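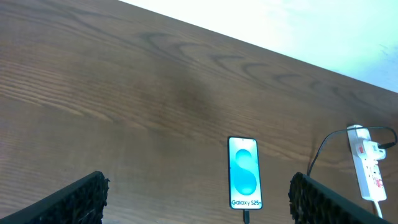 21 May 2019 - dosing room, Skumthorpe clinic

Calibration of the methadone pump again. Yolanda asked me to repeat it after the syrup lot was changed, and I agree with her, the new lot is thicker.

Method same as in January: prime the line, discard the first 3 shots, then weigh 20 shots of 6 mL each. Water first, then syrup. Balance was checked with the reference weight before and after.

Water: all within limit.
Syrup: shots 1 to 12 good, after this they become slowly smaller. Shot 20 was the lowest and is outside our limit. I repeated the series and got the same drift, only it started a little later.

I suspect the inlet valve. Babak thinks it is air coming in at the bottle cap, and he can be right - the cap from Trunlow has a different thread than the old one and I had to turn it twice before it closed. Tomorrow we try with the old cap, same bottle, nothing else changed.

Until this is solved the pump is not used for patients. Doses are measured by hand and the second nurse checks and signs. The label is on the pump.

Also:
- tubing set is from Stosia, opened today, lot number is on the inside cover
- take-home bottles: child caps tested, no problem
- Amini's question about the dilution for split doses is still open, I did not find the old sheet. Yolanda, do you have it?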